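Right, long one about our planner, because I've finally got the kitchen scenes running properly in Clornis and I'm far too pleased not to share. Clornis is our little simulator wrapper, for anyone new. (1/9)

The job: get the arm to reach down into a sink and take hold of crockery. Sinks are brilliant test cases! Walls on every side, a tap in the way, and a gripper that has to come in from above with its wrist somewhere sensible. (2/9)

Our old planner treated the whole sink as one solid box. Quick, safe, and completely useless, as every grasp inside it counted as a collision. It took me most of April to admit the shape was the problem and stop fiddling with the cost weights. (3/9)

So now the basin is split into 14 simple convex pieces. Floor, walls, ledges, the lot. Collision checks got slower, then Najjar (our caching layer) made them fast again, and I did a small lap of the office. (4/9)

Next up was grasp selection. We sample 200 candidate poses per object, throw out anything that clips a wall on the way down, then rank what's left by how much room the fingers have to close. Cups stacked on plates are the fun ones - you want the cup, and the plate really must stay put. (5/9)

For that we added a short upward move straight after the fingers close, before any sideways motion is allowed. A few lines of code. I'd been putting it off for ages because I assumed it would need a whole new planning stage! (6/9)

Gosia, our replay viewer, deserves a cheer too. You can scrub through any run and see the planned path next to the one the controller followed. I caught a swapped joint limit at 11 at night just by dragging the slider back and forth. (7/9)

Overnight batch is 3,000 layouts with the crockery shuffled and the camera moved. 681 of them still time out in planning, nearly all with the target tucked close to a wall. Plenty left to dig into, and I've got a hunch about the sampling. (8/9)

Tidying up the scene configs now and they'll go in the Cukomum repo with the planner settings alongside. If you've worked on narrow-space sampling, please come and argue with me in the replies, I'd love to hear what you tried. (9/9)

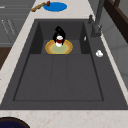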